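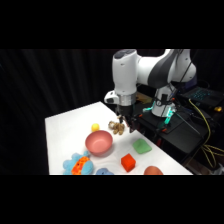 About Porach

Our story | Toys, second time round

Porach is a small toy library and mender of soft things. We lend bears, balls, bowls, blocks and the odd sponge to nurseries, childminders and grandparents who have been given two days' notice. It was set up by Zachary Bélanger, who wanted to run a bookshop and had the lease for one, but kept being handed bags of toys at the door.

We now have 800 items on the shelves and 24 nurseries on the books. Our longest-standing borrower is Arsenault Nursery, who took a box of teddies in our first June and have returned nearly all of them. We bring this up at every renewal and they pretend the line is bad.

People sometimes ask why we lend such ordinary things. A child given a pink bowl and a yellow ball will put the ball in the bowl, take it out, and carry on until lunch. We have tried cleverer toys. There was one called the Memport, which was meant to teach memory and came with a manual of 89 pages. It went out twice and came back both times with the seal on the manual unbroken.

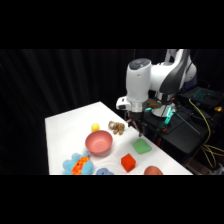 Bears are the bulk of the mending. They come in with thin patches, loose arms and, in one case, a full set of stitches put in by a retired surgeon, which we left alone as it was better than ours. Small ones go back out in a box with a bowl, a few blocks and something squashy. The squashy thing is usually a sponge. Parents query the sponge. Children never have.

The boxes themselves are called Vostos, after a typing error on our first order form that we paid to have printed and could not afford to correct. A Vosto lasts a fortnight, or longer if you don't answer the phone.

We take donations on weekday mornings. Plush, plastic and wooden toys are all welcome, clean if you can manage it. Please, no drums. We have 2 already and the upstairs neighbours know about both.

Filed under: About us, Play, Mending
24 shares | 2 comments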